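Week 5 - Writing About Empty Space

Reading for this week: Mowat, chapter 4 (skip the footnotes, he mostly argues with his own brother in them).

Last week we looked at crowded pictures. Most of you wrote a lot, since there was a lot to list. This week we look at pictures where the background does most of the work and the list runs out by the second sentence.

Terms you need

Figure: whatever you looked at first.
Ground: whatever you were ignoring while you did it.
Interval: the gap between two parts of a figure. Murdo Buchanan, who taught this course before me, called it "the bit students leave out," and marked accordingly.

The Nostness harbor prints

Nearly 20 of these survive. In the best one, two mooring posts stand in flat gray water with no shoreline at all. Early buyers in Nurkport asked for a boat to be added. The printmaker added a boat, charged extra, and never signed that version. Compare the two states in your packet and decide where your eye goes in each. If it goes to the boat, fine, but say what you lost.

A flat ground also takes away scale. Without a horizon or a shadow, a post could be a pencil. Lunusari's students used to test this by covering the edges of a print and asking visitors how tall things were. The answers ran from inches to 24 feet, and the visitors were very sure of themselves.

For section

Write one page on an interval. Do not use the words "stark," "haunting" or "negative." I have read them enough for one career. Bring a printed copy; the projector is still sulking.

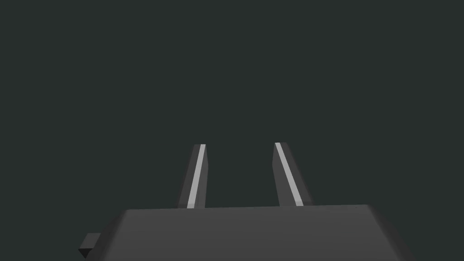 Fig. 5. Two uprights, one interval, flat ground (computer rendering).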